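Ticket 381 -- Low copper readings on protein digests, plate reader 2
Opened by: Tadhg Egan, Prelomham protein chemistry
Assigned to: Tumelo Kekana, Galleveo lab support
Opened: Jul 3, 2023
Priority: normal
Status: closed

Problem as reported

Copper assay on purified protein is reading low on reader 2. Same samples, same plate layout and same Barros assay kit read as expected on reader 1. The standards look fine on both. Only the protein samples are off, and they are off by different amounts, so I can't just apply a factor. We need the metal-to-protein ratio for the mutant set and at the moment I don't trust any of it.

Reader software is Ratness, build 544. Reader 1 is on the same build.

First reply (Kekana)

Thanks. Please send the raw absorbance export for both readers, not the calculated concentrations. Also let me know which wavelength is used for background subtraction in each protocol, and whether the plates were read one right after the other.

Egan

Exports attached. Plates go on reader 1 first, then straight over to reader 2. I assumed the background setting was the same because we copied the protocol across, but I will check.

Kekana

Looked at the exports. The raw signal at the main wavelength agrees well between the two readers. The difference comes in after background subtraction. On reader 2 the background value is higher for every well that has protein in it and close to normal for the standards, which have no protein. That looks to me like turbidity. If some of the protein is coming out of solution between the two reads, the background goes up and the corrected copper value goes down.

Two things to try:
1. Read a fresh plate on reader 2 first, then on reader 1.
2. Spin the digests before plating and repeat.

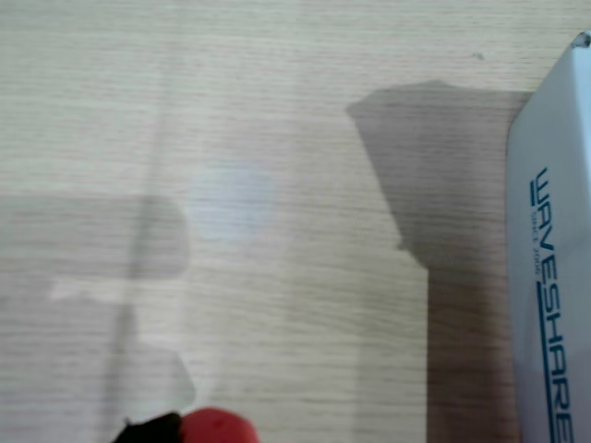 Bench top, with the white box at right.

Egan

Did the first one. With the order swapped, reader 2 gives the higher numbers and reader 1 is now low. So it follows the order and not the instrument. I should have tried that before opening the ticket.

Spinning is only a partial fix. There is a small pellet in the mutant samples and hardly anything in the wild type. After the spin the gap between first and second read is smaller -- but still there for 11 of the 27 samples.

Kekana

Good, that rules out the optics. Next question is the digest itself. What acid strength are you using, and is the neutralizing step done in the tube or in the plate?

Egan

In the plate. The buffer goes in last, with the multichannel, and gets a short shake. We used to do it in the tube but changed to save time.

Kekana

I would go back to the tube. Adding buffer on top of the acid in a well leaves a layer where the pH is high for a while, and any protein that was not fully digested can drop out there. Neutralize in the tube, mix, spin, then plate the supernatant. Please also run a few wells of digested protein with no color reagent, so we can see the scatter without the copper signal on top.

Egan

Done as described. First and second reads now agree for all samples. The wells with no reagent are flat. The ratios for the mutant set are higher than what I had before, and the repeat prep gives the same values.

Resolution

Cause: protein precipitating in the well after in-plate neutralization. No fault found on reader 2 or in build 544.
Fix: neutralize in the tube and spin before plating. Local protocol updated by T. Egan. Earlier mutant plates to be repeated -- wild type results to be checked against one repeat before reuse.

Closed by T. Kekana. Reopen this ticket if the drift comes back.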